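Write down the start, not only the result

In our field we like to publish a success rate. At Ritport we ran 1030 trials of block sorting last winter, and I was proud of this number until a colleague from another lab asked me a simple question: how did the blocks stand before each trial? I could not answer her for 400 of them.

I think a pushing test without a written start position should not be called a test. The rule I propose is short. Before the arm moves, save one picture of the board, and note which shapes are in which group. 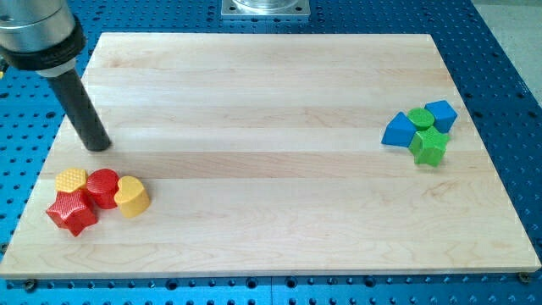
1. Record the layout

With red and yellow blocks at the left and blue and green at the right, the task "separate the colors" is already finished. If a star from one side must go to the other, the same board becomes a long task. A reader must be able to know which of the two it was.

2. Fix the board and say how

A board which moves 3 millimeters in the afternoon makes the morning results hard to compare.

Some people tell me that such rules make young teams slow. I have some sympathy for this, but saving a picture costs us two seconds per trial. Repeating the 400 trials took us until March.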